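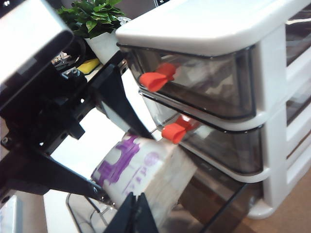 September, workshop notebook, morning

Charmaine asked me to write up where we are with the school fees data before I forget half of it, so I am doing it with my first coffee and she can scribble in the margins as usual (please do, Charmaine, your notes are the part I go back and read).

The question we keep circling is a simple one to say out loud. When the Trurnport district dropped tuition at its primary schools, did families end up paying less, or did the money just move over to uniforms, exam fees, lunch and the famous "building contribution"? I went in pretty sure it was the second. I am less sure this morning.

We have 3,637 household forms entered now. The last box, the one from Kuruc, went in last night and I want to thank Thabiso Pretorius in writing for staying until it was done. His handwriting key for the Kuruc forms is taped inside the back cover of this book. The mark that looks like a 4 with a tail is a 9! I had been reading it wrong for two whole schools and had to go back, so any Kuruc totals copied out of this notebook before this page should be thrown away.

Things I noticed while cleaning:

Families in Dundura report the building contribution as a yearly amount and families in Kuruc report it by term. The form never said which. I have added a column for it and left the raw number alone next to it. Thabiso wanted to multiply everything by three and be done, but one of the Kuruc schools only collects in two terms, so we would be inventing money.

64 forms have a zero for every single cost. Some of those could be real, there are church bursaries out there that cover the lot, but I don't believe all of them. I flagged them and kept them in. Charmaine, your opinion wanted here. My feeling is we run it both ways and show both.

The Herkesov forms are lovely, I have to say. Whoever sat with those parents took their time. There are comments down the side in full sentences, and one mother wrote that she doesn't mind the lunch money at all, she minds being asked for it in front of the other parents at the gate. I typed that one out in full because I think it belongs in the report, and I know it won't fit in any of our columns.

First pass at the medians, only the schools where I trust the units: the extras come out at 600 per child per year. The old tuition was higher than that, so on paper people are better off. But it used to be one bill and now it is 7 separate asks spread over the year, and I keep thinking that matters to a household living week to week. No idea yet how to measure it. Maybe the date column, if enough people filled it in. Dundura mostly left it blank.

To do: rerun the medians with the zeros out. Ring the Dundura office about the missing dates. Ask Charmaine whether older siblings in secondary should be on the same line or split off (I have been splitting, but not very consistently before lunch).

Later, 4:15 pm. Dundura office closed early, try again tomorrow. Medians with the zeros out barely moved.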